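**PATSTEAD, February 17, 2018** – for immediate release

# The Bukico play bakery is back, and there's a table laid for it

Hello from all of us at Ollilar, the toy and play shop on Romaniuk Street in Patstead. I'm the one who writes these releases, and also the one who spent most of yesterday arguing with myself over which plate goes with which bun, so please forgive me if I go on a bit.

The news first. From this week we're stocking the full Bukico play bakery range again, after it sold out on us in October and left a very sad gap on the shelf by the window. There are 16 pieces in the range now, two of them new, and every one can be bought on its own. You don't have to take home a whole bakery to get one croissant (although plenty of you will, I know you!).

I'm a croissant person myself. I like the ones with proper fat ridges, the sort a small child can run a thumb along, and I like them orange. Real croissants aren't that colour, I do know that, but a bright one on a pale plate gets noticed from right across a room, and being noticed is half the job when your customers are three years old and running a café from behind the sofa. 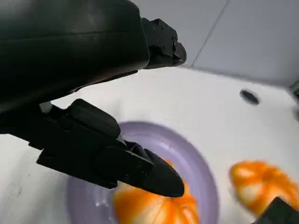
Purple was the right choice for the plates, one parent wrote to us after trying the set at home, as the white ones they'd had before simply vanished on the kitchen table and the "customers" kept putting their elbows in them. The same message asked whether we'd do the plates singly. We will! Lavender is in now, and there'll be more colours when Bukico send them.

A word on the plates, then. They're shallow and round with a raised rim, so there's a bit of an edge to stop the pastry sliding off on its way to the table. We've been laying ours out on a plain white top because it keeps things simple and lets the colours do the work – and if you're setting up a play corner at home I'd say do the same. One plate, one bun, plenty of bare table. Children fill up the rest soon enough with saucepan lids and bits of train track.

People ask me how you play bakery with just one pastry, and my answer is that you sell it over and over. It goes on the plate, it gets carried to Grandad, Grandad pays with a button, it comes back to the counter and it's fresh again. We had one croissant in the old shop corner for nearly 700 lunches by my reckoning, and it only retired when somebody took it home in a welly.

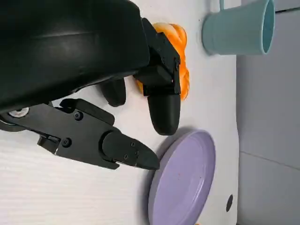
*Orange pastry and lavender plate, from the Bukico play bakery display at Ollilar.*

If you'd like to have a go before you buy, the bakery table will be out in the shop all through half-term, and again at weekends after that. It's free, you don't need to book, and you're welcome to bring your own teapot. Please just pop the pieces back on the table when you've finished, as we only have the one display set and the next lot of bakers will be wanting it.

We're also running a small swap shelf alongside. Bring in any play food your family has grown out of, in clean and decent shape, and you'll get a stamp on your Ollilar card. Full cards can be spent on anything in the range – pastries, plates, the lot.

**For shops and playgroups:** we're taking group orders for the Bukico range at the Patstead counter. Ask for order sheet 1447, which has all the pieces listed singly, and drop it back to us or post it through the Romaniuk Street door.

**For the press:** you're very welcome to come by during opening hours. The kettle's at the back.

Ends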